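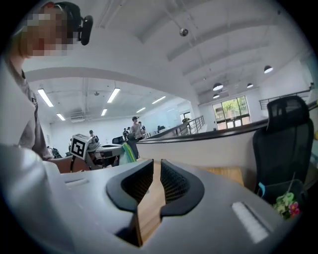
Teodor Mihăilă
Aug 1, 2018

OK the bug is FOUND and I am so happy I could run laps. Long thread on how Mostum, our hand-held gripper project, spent a week teaching a robot arm to close its fingers too late. It includes a broken mug, a pressed stop button and one very small line of code.

Quick setup for the folks who followed me for the bike stuff: you hold a gripper in your hand and do a chore with it. The gripper logs how its fingers move, and a unit on the person's head logs where everything is. Later a real arm learns from all of that.

I love this way of working. No joystick, no fighting with six joints. You pick up a spoon like a slightly clumsy person picks up a spoon, and the arm gets to learn from that.

So last week we trained on a fresh batch of takes. Simple stuff. Cup from table to shelf, cup back to table. The arm has done it well since spring and I figured we'd be home for dinner.

First run: the arm goes down to the cup beautifully. Smooth, straight, right height. Then it starts lifting with its fingers still open. Fingers close on thin air, way up above the table. Very proud of itself.

Second run, same thing. Third run it closed during the lift and caught the cup by the rim. Everyone cheered! We should not have cheered.

Because it still thought it was holding the cup by the middle. It swung toward the shelf with the cup tipped over sideways, pressed it into the edge, and just kept pushing. That was my good mug, too. We'd run out of test cups.

Hodoroagă had her palm on the stop button before the handle hit the floor. Nobody was inside the tape, nobody got hurt, and I want to say that clearly because I know some of you run arms at home.

Please please please have a second person on the stop button whose only job is the stop button. I was looking at a plot when it happened. I would have been two full seconds late.

Also: our force limit was set too high! It had been bumped up for a drawer test and never put back. So that's fault number one, and it has nothing to do with the learning part at all. It's back down now, and it goes back to low every time the arm is powered on.

On to the fun part. Why was it grabbing late?

My first guess was the finger pads. They have a mesh surface and they do wear, and a worn pad lets the cup slide a bit, so people squeeze longer. I swapped the pads and did a few takes. Same late grab. Boo.

Second guess was the springs. A sticky finger would lag behind your hand. So I sat there opening and closing the thing while watching the live number on the laptop. Quick as you like. Open, shut, open, shut. My thumb hurt and I had learned nothing.

Third guess came from Hodoroagă: the room. We'd moved to a bigger space with big windows, and she wondered if bright light was washing out the printed markers. Great guess! If you lose the marker you lose your place, and then all kinds of weird stuff happens.

So we plotted marker sightings for the whole batch. They were good. Really good, better than in the old room. I'm still glad we checked, and that plot is now part of the nightly report.

Then I did what I should have done on day one, and watched the takes. Just watched them, with the finger number drawn as a bar along the bottom of the video.

You see a hand come in, fingers close on the cup, cup goes up. And THEN the bar drops. The video and the finger log disagreed, right there in plain sight, and I yelled so loudly that someone came in from the kitchen.

I stepped through one take a frame at a time. We record at 60 frames a second. The finger log was 11 frames behind the video. Doesn't sound like much, does it? It's close to a fifth of a second, and in a fifth of a second your hand is already on the way up.

So the arm was doing exactly what we taught it. Reach, start lifting, then close. A perfect student of a wrong lesson. I felt bad for all the names I'd called it.

Next question was whether it was all the takes or only some. I wrote a little script that finds the moment the cup starts moving in the video and the moment the fingers stop closing in the log, and compares the two. Took an evening. Should have existed a year ago.

58 bad takes. The rest of the batch lined up nicely. And the bad ones were not sprinkled around, they came in runs. Fine, fine, fine, then late, late, late, then fine again after lunch.

That pattern made me very excited, because a worn part doesn't get better after lunch. Something was being switched on or off. So who did what before each run of bad takes?

We keep a paper notebook next to the table (old habit from my Germont days, where I fixed label printers) and people scribble in it whenever they touch the hardware. "New battery." "Dropped it, looks fine." "Who moved my chair."

Every single bad run started after "new battery."

When you swap the battery, the gripper's clock starts over. That's expected. The gripper and the head unit are supposed to compare clocks again and work out the gap between them. They did compare clocks! I could see it in the log, a nice clean new number.

And then the recorder used the old number. It had read the gap once at start-up and kept it. If you restarted the recorder after the swap, you were fine. If you left it running, every take after that was stamped with a stale gap.

"But Teo, if the clock starts over, shouldn't it be off by hours?" Yes!! That's what had me stuck for a whole morning. It should have been so wrong that the take got thrown out.

Well, a while back I added a helper that nudges the finger log until it roughly fits the video, to fix tiny drifts. It saw a huge mismatch, shifted everything as best it could, landed 11 frames off, and marked the take as good.

I wrote that helper. I was very pleased with it at the time. I believe I posted about it on this very account with a little party horn.

So the helper took a loud, obvious failure and turned it into a quiet one. If it had just given up, we'd have had a red line in the report on the first afternoon and I'd still own a mug.

The fix for the clock is one line. The recorder now reads the gap at the start of every take. One line! I typed it, looked at it for a while, and went to get a sandwich.

The fix for the helper took longer. It may now move the log by one frame either way. Anything more and the take is rejected, with the reason written out in words so the person holding the gripper can read it right there and not a week later.

We also added a habit that costs nothing: before the first take and after any battery change, squeeze the gripper shut twice in plain view. Two closings in the video, two dips in the log. If they don't line up, stop and shout for me.

Some of you asked if we could just shift the bad takes back and keep them. We tried. It works on the ones where the stale gap was clean, but the helper had stretched a few as well, and I can't say for sure which ones. All of them are out of the training set.

They're not deleted, though. I've kept them in their own folder as a test. Any new version of the checker has to flag every one of them before we use it. Best use for a pile of bad data I can think of.

Retrained on the good takes only. Force limit low, Hodoroagă on the button, plastic cup this time. Reach, close, pause, lift. It was so gentle! We ran it again and again just to watch it.

One miss out of that session, when the cup was right at the edge of the table where we have very few takes. It closed beside the cup, felt nothing, and stopped. That's a miss I can live with, and we'll record more over there.

Things I still don't like: the battery door is too easy to bump, and I suspect a couple of "good" takes had a half-second power loss we haven't spotted. The checker would only see it if it happened near a grab. Working on that next.

Several people want the checker script. It's in the Mostum tools folder under the name Faka, and you'll need a video plus a finger log with times in it. It's ugly and the comments are half jokes, but it runs. Tell me if it catches something on your side, I'd love to see other people's plots.

Someone asked what the stop button does on our setup: it cuts power to the motors and the brakes hold the arm where it is. It does not open the fingers. Check which one yours does before you need to know.

Back to recording tomorrow with fresh batteries and two squeezes. And yes, I've ordered a new mug.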